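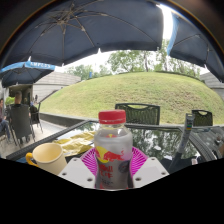
Vemari replied:
Wire gauge is your problem, I'd say. Anything heavier than 22 gauge will bruise a dendrobium stem once you bend it, and the browning starts at the bend. For boutonnières I pierce the calyx, fold both legs down and tape straight away.

Bokument wrote:
Already on 22. The browning starts at the petal tips and works inward, with the stem end still clean. Cooler is a domestic fridge, flowers boxed, damp tissue under them. Wedding is in June and I'd like this sorted before I order.

Gezer wrote:
Tips first suggests chilling injury. Dendrobiums are tropical and don't like a household fridge at its usual setting. Move the box to the warmest shelf, or hold them at 11 degrees if you have a wine fridge. Also take any fruit out. Ethylene will drop the buds.

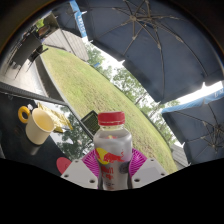 Tirton replied:
Disagree on the temperature. I've held finished orchid work overnight in an ordinary fridge for years with no colour loss, provided the box was sealed. Low humidity does the damage. An unsealed box in a frost-free unit dries the margins first, and those are the symptoms described.

Gezer wrote:
One night, maybe. Bokument hasn't said how long they're in there.

Bokument wrote:
Two nights. Lid on, but not taped. Corsages were glued, not wired, if that matters.

Tirton wrote:
It matters a bit. Cold glue should cure before the piece goes in the box. Condensation under the lid will lift it.

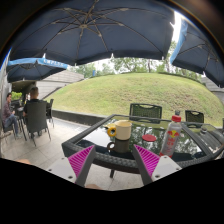

I'd also skip misting after gluing. Mist the tissue, close the box, tape the seam, and leave it shut until pickup. Run a test with a few stems first, half in a sealed box and half the way you do it now.

Gezer wrote:
Put a third lot at 11 degrees and I'll accept the result either way.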